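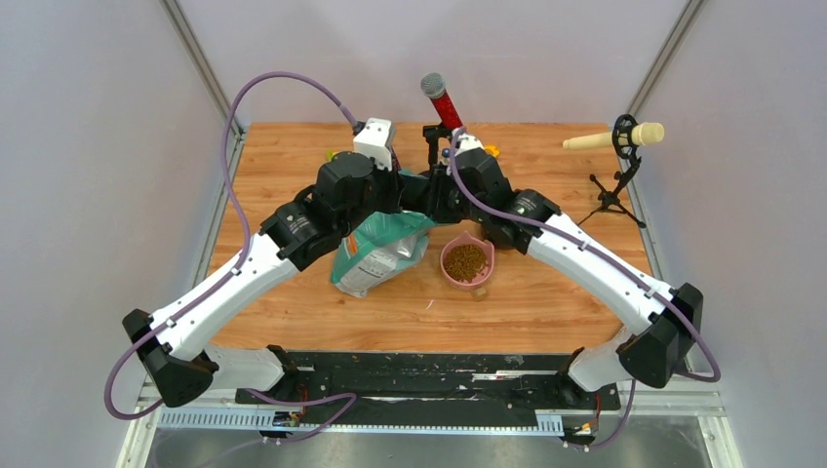 Abb. 3.1 Kunststoffbeutel in Blaugrün und Silberweiß auf einem Holztisch, zwischen zwei Roboterarmen

Kapitel 3
Der Beutel und was er leisten muss

Wer in den ersten beiden Kapiteln bei Glas und Blech ein wenig ins Schwärmen geraten ist (uns geht es da beim Schreiben nicht anders!), wird den Beutel vielleicht für eine bescheidene Sache halten. Er steht nicht von selbst, er knistert, und wenn er leer ist, knüllt man ihn zusammen und denkt nicht weiter über ihn nach. Gehen Sie aber einmal mit wachem Blick durch Ihre eigene Küche und öffnen Sie die Schränke: Nudeln, Kaffee, Tiefkühlerbsen, Katzenfutter, Backpulver – fast überall steckt der Inhalt in einer Folie, die dünner ist als ein Fingernagel und trotzdem eine ganze Menge aushalten muss.

In diesem Kapitel lernen Sie die gebräuchlichen Folien kennen, die Arten der Siegelnaht und die wichtigsten Beutelformen. Am Ende sollten Sie für eine einfache Ware selbst eine Verpackung vorschlagen und Ihre Wahl begründen können. Nehmen Sie sich dafür ruhig Zeit, denn manches klingt beim ersten Lesen komplizierter, als es ist.

3.1 Was der Inhalt verlangt

Am Anfang steht immer die Ware. Röstkaffee zum Beispiel verliert sein Aroma, sobald Sauerstoff an ihn herankommt, und gibt zugleich noch Tage nach dem Rösten Gas ab. Eine dichte Folie allein genügt ihm also nicht, er braucht dazu ein kleines Ventil. Kartoffelchips wiederum fürchten Feuchtigkeit, Licht und Druck, und Salat möchte, wenn man das so sagen darf, ein wenig atmen.
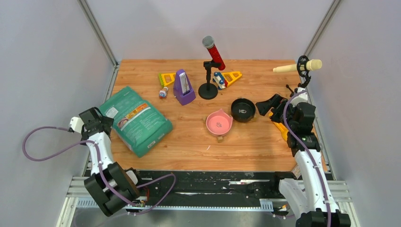 Fachleute sprechen von der Barrierewirkung einer Folie und meinen damit, wie gut sie Wasserdampf, Sauerstoff, Licht und Gerüche zurückhält. Polyethylen hält Wasserdampf recht ordentlich ab, lässt Sauerstoff aber vergleichsweise leicht hindurch. Deshalb verbindet man gern mehrere Schichten miteinander und gibt oft noch eine hauchdünne Aluminiumschicht dazu. Solche Verbunde schützen hervorragend, lassen sich jedoch schlecht wiederverwerten – ein Zwiespalt, der uns durch das ganze Buch begleiten wird. Eine Übersicht der Folien mit ihren Kurzzeichen finden Sie auf Seite 221.

Als durchgehendes Beispiel dient uns die Kaffeerösterei Böttcher, die ihre Hausmischung Bitalell bisher in Papiertüten über die Ladentheke reicht und nun auch verschicken möchte. Behalten Sie diesen kleinen Betrieb beim Lesen im Hinterkopf, er kehrt in jedem Abschnitt wieder.

Zum Einstieg
Sammeln Sie eine Woche lang leere Beutel aus Ihrem Haushalt, bis Sie 20 Stück beisammenhaben. Spülen Sie sie aus und ordnen Sie sie zunächst nach Gefühl: Welche Folie ist steif, welche weich, welche glänzt innen silbern? Notieren Sie auch, wo die Nähte verlaufen. In Abschnitt 3.2 nehmen wir uns die Sammlung gemeinsam wieder vor.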